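桌上这几样小东西都收哪儿?顺便问下木桌面保养

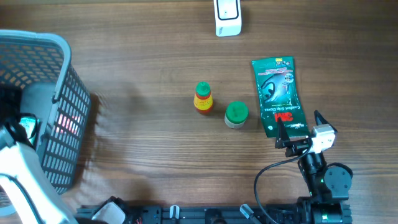 桌上现状:黄身绿盖的挤压瓶、绿盖小罐、一包 3M 手套

楼主:木纹控阿瑭
发表于 2025年10月29日

先说背景。我家这张桌子是搬家的时候淘来的,中等深浅的棕色,木纹横着走,一道深一道浅,我特别喜欢。买回来那天光是坐在旁边看木纹就看了半天,家里人说我神经病。

问题是这张桌子现在什么活都在上面干。吃饭倒不在这儿,但是粘东西、修东西、拆快递、给盆栽换土(垫报纸的!),全在这儿。干完活总有几样东西没地方去,就赖在桌上。你们看到的就是常驻选手:绿色尖盖的小挤压瓶,旁边一个绿盖子的矮罐子,还有一包 Comfort Grip Gloves 手套。大东西我都有地方收,就是这种一巴掌大的最烦人,放抽屉里要用的时候翻半天,放桌上又碍眼。

想问大家两件事:
一是这种瓶瓶罐罐加手套,你们是分开收还是凑一起收?
二是木桌面你们平时上不上蜡?我看它有一点点光泽,不知道是原来的漆还是前任主人打过蜡,不敢乱来。

预算不高,别让我打柜子,谢谢各位!

2楼 半勺盐

沙发!先夸桌子,这个颜色耐看。

我投凑一起收一票。我家是按"干什么活"分的,修东西的一盒,种花的一盒,缝缝补补一盒。手套我每盒都塞一双,虽然有点浪费,但是真的省心,拎着盒子就走,不用到处找。以前我是按种类分的,胶水跟胶水、手套跟手套,结果每次干活要开四个抽屉,干完了还得一个一个放回去,当然就懒得放了啊。

3楼 老郭修修补补

不同意楼上。每盒塞一双手套,三个月以后你就有一堆单只的。

我的办法很土,墙上一块洞洞板,手套用长尾夹夹着挂起来,瓶子放小篮子里。东西全在眼前,少了哪样一眼就知道。抽屉这种东西我已经戒了,放进去等于扔了。

4楼 半勺盐

回3楼:我没有单只的呀,用完就夹在盒盖上。洞洞板落灰你不擦的吗?

5楼 老郭修修补补

回4楼:擦什么,天天用的东西不落灰。落灰的说明不用,可以扔了。

6楼 雨棚下面

哈哈哈哈老郭这个逻辑我要记下来拿去说服我妈。

楼主那个绿色尖盖的瓶子里是什么啊?还有白白的那个罐子?这个挺关键的,有的东西要避光,有的要立着放,不是随便找个盒子就行。我之前有一瓶胶横着放在盒子里,过了一个冬天盖子跟瓶子长在一起了,拿钳子都拧不开,最后整盒东西粘成一坨,连盒子一起扔的。

7楼 木纹控阿瑭(楼主)

回6楼:黄瓶子那个是胶水,罐子里是我自己分装的木蜡膏,上次朋友给的,就挖了一点点试手感,还没敢往桌上抹。所以才有第二个问题嘛!

胶水横放会漏的事我也遇到过,不过没你那么惨,就是抽屉底糊了一小片。现在我都是立着放,所以普通的浅抽屉就放不下,瓶子加尖盖子高了那么一点,关抽屉的时候会顶住,你们懂那种感觉吧,差一点点就是关不上,气死了。

8楼 Cletus Achterberg

我中文打字慢,请见谅。我在这边住了六年,以前帮一个做家具翻新的铺子干过活,说说桌面。

先确认是漆面还是蜡面还是油面,再决定用什么。最简单的办法:在桌板背面或者靠墙不显眼的地方滴一滴水。水珠圆圆地站着不动,多半有漆或者有比较厚的蜡。慢慢渗进去、颜色变深,那就是油面或者已经没什么保护了。然后用指甲轻轻刮一下同样的位置,能刮下一点软软的东西,是蜡。什么都刮不下来,是漆。

如果是漆面,木蜡膏抹上去意义不大,它进不去,只会浮在上面,摸起来发黏,还粘灰。平时拧干的软布擦一擦就好。

9楼 木纹控阿瑭(楼主)

回8楼:哇谢谢!!这个太有用了,我今晚就去滴水。您中文比我写得好……

10楼 小满不满

弱弱问一句,滴水会不会留印子?我家那张茶几就是一个杯子没垫杯垫,白圈到现在都在,看一次心痛一次。

11楼 Cletus Achterberg

回10楼:一滴水,看一会儿就擦掉,不会的。你那个白圈一般是热气或者水汽留在漆层里面。可以试试吹风机开低档,离远一点,慢慢来回吹,别对着一个点。有时候会退掉,有时候不会。圈是黑的就麻烦了,说明水已经到木头里面,要打磨。

12楼 小满不满

白的白的!我去试试,回来报告。

13楼 柜门关不紧

我来说说收纳。楼主说的高度问题我也有,后来买了 Priltoria 的那个深款分格盒,六格的,瓶子立着放刚好,盖上盖子还能摞。我买了三个,一个放胶,一个放零碎,一个放手套和抹布。缺点是盖子卡扣有点紧,指甲长的姐妹慎买。

手套我建议不要叠,平着放进去最上面那层,压在瓶子上头就行,拿瓶子的时候顺手就把手套拿出来戴了,顺序都是对的。

14楼 老郭修修补补

又是盒子。你们这些人家里盒子比东西多。

15楼 柜门关不紧

回14楼:那你们家墙上比五金店还热闹呗。

16楼 雨棚下面

别吵别吵,租房党表示墙上不能打洞,老郭的方案我用不了。盒子我又嫌占地方。我现在是用一个 Cakmont 的转盘,就是放调料的那种圆转盘,放在桌角,瓶瓶罐罐都站上面,转一下就够到了。打扫的时候整个端走,桌面一擦完事。

手套放不上转盘,会甩出去(别问)。我是卷起来塞在一个空杯子里,杯子放转盘正中间。

17楼 木纹控阿瑭(楼主)

回16楼:转盘!!我怎么没想到。我厨房里就有一个闲着的,底下好像有橡胶脚,会不会在桌面上留印子啊?

18楼 Cletus Achterberg

会。橡胶脚和漆面长时间贴在一起,有的会反应,留下深色的点,擦不掉。下面垫一块毛毡或者软木。毛毡要剪得比转盘底大一点,不然你端走再放回来,对不准。

19楼 半勺盐

学到了,怪不得我家柜面上有四个小黑点,我一直以为是烫的,骂了我老公半年。

20楼 雨棚下面

回19楼:姐夫沉冤得雪。

21楼 阿瓜同学

我插一句手套的事。楼主这款我没用过,我自己干木工活是不戴手套打磨的,戴着摸不出平不平。抹油抹蜡的时候倒是要戴,但是戴薄的一次性那种,厚的吸一手蜡,下次再戴去干别的,摸哪儿哪儿一个油手印。所以我觉得手套不应该跟蜡放一起,应该跟搬东西、剪枝那些活放一起。

22楼 半勺盐

回21楼:这就是按活儿分的意思呀,跟我说的一样嘛!

23楼 阿瓜同学

回22楼:不一样,你是每盒都塞一双。我是就一双,放在最常用的那个地方。

24楼 半勺盐

行吧,手套派系斗争。

25楼 木纹控阿瑭(楼主)

来汇报了!滴水滴了,在桌板背面和靠墙那条边各试了一下。背面的水慢慢洇进去了,颜色变深;靠墙那边是圆圆的一颗,一动不动,指甲刮了也没刮下东西。所以正面是漆?背面什么都没有?这样正常吗?

26楼 Cletus Achterberg

很常见。很多桌子只处理看得见的面。正面就当漆面养,不用上蜡。背面如果你那里干湿变化大,可以薄薄上一层油或者蜡,两面吸湿差太多,板子时间久了会有点翘。你那个罐子里的木蜡膏正好用在背面。

27楼 木纹控阿瑭(楼主)

太好了罐子有去处了哈哈哈。那我找个不下雨的天把桌子翻过来弄。一个人翻得动吗,这桌子挺沉的。

28楼 老郭修修补补

别一个人翻。找个人搭把手,地上铺旧被子。我二月份自己翻一张书桌,腰躺了一个星期。

29楼 柜门关不紧

不用翻吧?人钻到底下去抹不就行了。

30楼 老郭修修补补

回29楼:你躺地上举着手抹一个试试,蜡掉你脸上。

31楼 阿瓜同学

站老郭。仰着抹不匀的,抹完还要等一会儿再擦掉多余的,胳膊会废。翻过来弄舒服一百倍。抹的时候顺着木纹走,少挖一点,宁可抹两遍。用过的布如果沾的是油,摊开晾干再扔,别揉成一团丢垃圾桶,会自己发热的,这个真的要注意。

32楼 小满不满

报告!!吹风机吹了,白圈淡了一大半!!现在要斜着看才看得见。谢谢8楼的老师,我妈以为我换了张茶几。

33楼 Cletus Achterberg

很高兴听到。以后用杯垫。

34楼 路过的皮尺

看了一路,说个贵的方案。我家用的 Szabo 那套桌边小推车,连运费花了1506块,肉疼了好几天,但是干活推过来、干完推走,桌上真的什么都不用放。楼主说预算不高,那就当我没说。

35楼 雨棚下面

一千五百多够我买一面墙的转盘了……

36楼 柜门关不紧

Basach 也有类似的推车,便宜不少,就是轮子有点吵,楼下邻居会不会上来就看运气。我姐家在用,层板矮,高一点的瓶子放下层要歪着,楼主那个尖盖瓶子估计又要顶。买之前量一下瓶子高度。

37楼 木纹控阿瑭(楼主)

谢谢大家,我理了一下目前打算这么弄:胶水上转盘,底下垫毛毡;蜡膏先给背面用掉,剩下的收柜子里避光;手套听21楼的,挂到门后面放园艺剪刀的那个钩子旁边。推车先不买,钱包不允许。

半勺盐你别打我,我知道你要说每个地方都放一双。

38楼 半勺盐

我没说!但是你等着吧,哪天你坐在桌边要用手套,手套在门后面,你就会想起我的。

39楼 老郭修修补补

门后面挂钩可以。比盒子强。

40楼 小满不满

楼主翻桌子那天记得来更新呀,想看背面上完蜡什么颜色。另外毛毡是买带胶的还是不带胶的?我也想给茶几上的花瓶垫一个。

41楼 Cletus Achterberg

不带胶的。带胶的那面要贴就贴在花瓶底下,不要贴在木头上。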